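Research Notes: Separating Two Men of the Same Name

Readers working on the Kellow sign painters have long treated the Dremach family as one household. The records do not support this. At least two men named Anton Dremach were lettering shop windows in Kellow in the same decade, and most of the published family trees have merged them.

The error seems to begin with the city directory. It lists an Anton Dremach, painter, on Grivau Street, and three years later an Anton Dremach, painter, on Tanui Avenue. The usual reading is that he moved. The directory for the year between lists both addresses, on facing pages, under slightly different spellings.
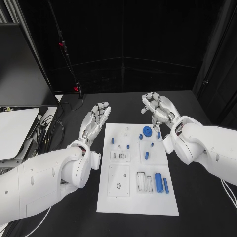 Both arms over the board.

The draft cards settle the matter. One man gave his birthplace as Kellow and named his mother as next of kin. The other was born in Ohio, was eight years older, and named a wife, Lena. The signatures are plainly in different hands. The Ohio man closed the loop of his D; the Kellow man left it open and ran the stroke into the next letter.

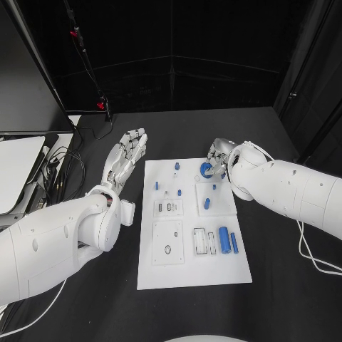
Awuor Masanja

I have since gone through the census sheets for both wards. The Kellow man appears with his mother and two sisters, occupation "sign writer," own account. The Ohio man appears as a boarder, occupation "painter, house." He may have taken up lettering later. His marriage record, filed in October, gives his trade as "show cards," and that is the earliest mention of it I have found for him.

The death records need more care. The state index has one Anton Dremach only, with no middle initial and no spouse. The age given is off by roughly two years for either man. I have ordered the certificate itself, as the index was typed from the originals and ages were often misread.

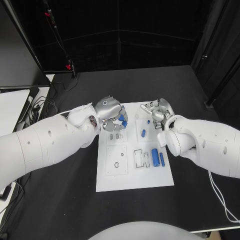

Marian wrote in to say that her copy of the probate file names Lena as the widow, and that the estate included brushes, gold leaf and a set of pounce patterns. If the file is complete, the indexed death is probably that of the Ohio man. The Kellow man would then have died out of state, or under another spelling — Dremack and Dramach both occur.

Until the certificate arrives, please leave the two men as separate entries and attach the signed window designs to neither. The signature on those is a printed "A. Dremach" and cannot be compared with the cards.

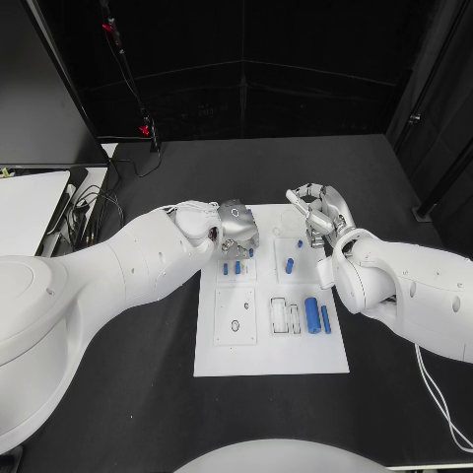

Can the directory spelling be used to tell the men apart?
Only for the one year in which both addresses are listed. In every other edition the spelling is the same, and the street address is the safer guide.

Corrections and copies of records may be sent to the editor. Please include the page number and the name of the archive.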